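Controller swap on the humanoid, part 1. Same arms, same multi-fingered hands, Skirnine board out, Dramerach board in. Posting numbers as I get them.

2/ Test: close on a 10 mm dowel, hold, release. 3,000 cycles per board, right hand only. Elīna Hunt wrote the logger so both boards get the same timestamps.

3/ Skirnine: 2,975 good closes. Most of the misses were thumb timeouts on the bus – the dowel was still in the palm.

4/ Dramerach is partway through. Fewer timeouts so far, but the wrist overshoots on fast moves. Dropped the speed limit to 94 percent and it settled. Will rerun Skirnine at the same limit, otherwise the comparison is no good.

5/ Danica Vidmar asked about finger torque. Not logged in this round. April, if the load cell shows up.

6/ Setup at the desk, arm down. 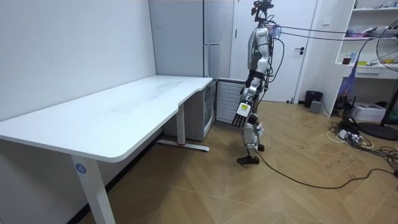
Robot by desk 4, tethers on, green light on the torso.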